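Are kitchen robots anywhere near doing real chores yet, or should I stop reading about them?

Posted in Home Tech and Appliances

My mother is moving into our downstairs rooms in August and her hands are bad. She can cook fine if somebody else lifts things. What wears her out is everything on either side of the cooking: getting the pot out, emptying a bowl, washing up, putting it all back on the shelf. My brother-in-law keeps sending me clips of robot arms doing this kind of thing and says we should hold off redoing the kitchen because in 2 years a machine will handle it.

I'm not convinced. I have been told a thing is 2 years away for most of my adult life. But I also don't want to spend the money on pull-down shelves and a drawer dishwasher if he turns out to be right, and the contractor in Andport wants an answer on the cabinets.

What I'd like to know is whether anything exists that can do a plain kitchen chore in a plain kitchen, without a technician standing next to it. I'm not asking about robot vacuums, we have one and it eats the bath mat. Has anyone seen one of these arms work in person?

Thanks,
Homa Kiani
Teldale

teldale_tinkerer

I'm more hopeful than most people on this board. The arms have come a long way and the learning software is the real change. You used to have to program every move. Now they can show it a task over and over and it picks up the pattern. I'd wait if I were you. Prices always drop. My nephew says the same and he did two years of engineering.

Can't speak to the washing up part but moving stuff from A to B is pretty much solved I think.

oldpressroom

I'd disagree with "pretty much solved," and I'll try to say why without being a crank about it.

I spent 30 years in and out of machine shops, the last stretch of it at Kwiatkowski, where we had arms loading parts into a press. They were wonderful at it. Each part was the same as the one before, it arrived in a tray built to hold it, and it sat in the same spot to within a hair. When a tray showed up bent, the arm stopped and a person walked over. We had a person for that on every shift, and I never once saw that person's wages in the sales brochure.

A kitchen has no trays. Think about what your mother would be asking for. A saucepan with a long handle is heavier on one side than the other, so where you grab it matters, and that changes again once there's soup in it. A bowl is wide and shallow, with a curved outside that doesn't give you much to hold. You and I pinch the rim or slide a hand under and never think about it. Two stiff fingers have to pinch the rim at the right place and the right angle, and a glossy surface under bright lights can make it harder for the cameras to judge where things are.

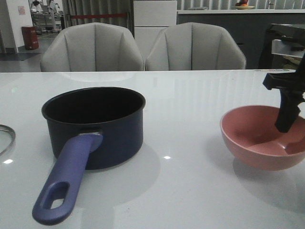
Can a robot arm put away the dishes in an ordinary home kitchen today?

In a lab, with a few familiar items and someone ready to step in, an arm can often manage it. In an ordinary home, left alone with a full sink and cupboards that stick, I wouldn't count on it, and I haven't seen one sold on terms that would make me change my mind.

So when your brother-in-law sends the next clip, there are some things I'd look for. Is it sped up? A lot of them are, and the small print in the corner will say so if you're lucky. Is there a cut between the pickup and the put-down? Is somebody out of view driving the arm with a pair of hand controls? That last one is common and there's nothing crooked in it, it's how they collect the practice runs, but it's a person doing the chore by remote. And is the pot ever full? I'd pay money to see a full one carried across a room, set on a burner, and taken off again.

Then ask what happens when it misses. If I told you a helper got it right 70 times in a hundred, that sounds decent until you work out what the other 30 look like on a tile floor. Your mother would be the one bending down to clean up, which is the very thing you're trying to spare her.

I went to an open day at a place in Vastham last year, hoping to be impressed. I stayed for 3 attempts at moving a mug from a rack to a table. The first two were good, slow but good. On the third the mug went over on its side and one of the young people running it reached in and stood it up again. Pleasant bunch, and they were straight with me when I asked about homes. None of them would give me a date.

I don't say it will never come. The part about learning from being shown is real, the poster before me is right on that. What I don't buy is skipping from "did it on a table" to "does it at Mom's while she naps" as if there was nothing in between.

Redo the cabinets. Pull-down shelves work now - and they'll still be working when the power is out, if you get the spring kind. Put the everyday pot and bowls between hip and shoulder height. Get her a lighter saucepan with a second small handle across from the long one, so she can use both hands. The drawer dishwasher is a good idea too, it saves the stooping.

If a machine comes along later that can do the job, I doubt a well laid out kitchen is going to bother it.

marnie_in_andport

Only adding on the dishwasher - get the seller to let you open and close the drawer fully loaded before you buy. My aunt's was too stiff for her once it was full of plates and she ended up only using the top half. Also there was a thread on here about grants for accessible kitchens, try searching "pull-down" and it should come up. No idea about the robots, sorry.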